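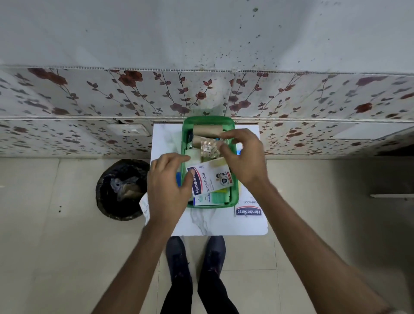
Dirnham Household First-Aid Tray Collection
Data card, version 2

Summary

The collection records how people at home sort, fill and check a small tray of first-aid supplies. It was assembled by the Dirnham Centre for Domestic Practice to support the study of how everyday medical items are stored, found and put back. It holds 725 recordings made in 70 households.

Contents

Each recording covers one session with one tray or basket. Participants used their own containers and supplies wherever possible. Plasters, gauze, bandages, cotton pads and small packets make up most of the contents. Cardboard boxes of plasters appear frequently, Hansaplast among them, and are often moved in and out of the tray several times before a place is settled on.

Sessions were carried out on whatever surface the household normally used. Tables and worktops are the most common. A smaller group of 200 recordings was made at floor level, with the tray set on a board or mat.

Activities

The following activities are labelled:
Sorting: items are grouped by type or by size.
Filling: items are placed in the tray from outside it.
Emptying: items are taken out and laid beside the tray.
Checking: a packet or box is held and its printed side is turned towards the participant.
Returning: an item is put back after use or inspection.

A session may contain any number of these, in any order. Where each hand is occupied with a different item, both are labelled separately.

Item names

Item names follow the Illetti list, which uses plain household terms. "Plaster box" is used for any carton of adhesive plasters regardless of maker. "Packet" is used for any small sealed bag, whether clear or printed. Items that could not be identified with confidence are entered as "unknown" and should not be renamed by users of the collection. Printed text has been transcribed only where it could be read in full.

Known limitations

Medicines in tablet or liquid form were excluded. Expiry dates were not recorded, and the collection must not be used to judge whether supplies are safe or complete. Trays with lids are under-represented. In 300 recordings at least one item is hidden beneath others for the whole session and therefore carries no label.

Changes since version 1

The labels "tidying" and "sorting" have been merged. The Drilbridge recordings, previously supplied as a separate folder, now form part of the main set.

Access

The collection is available for research and teaching on written request to the Centre. Copies may not be passed to third parties. Corrections to labels should quote the recording number and the item name as printed in the index.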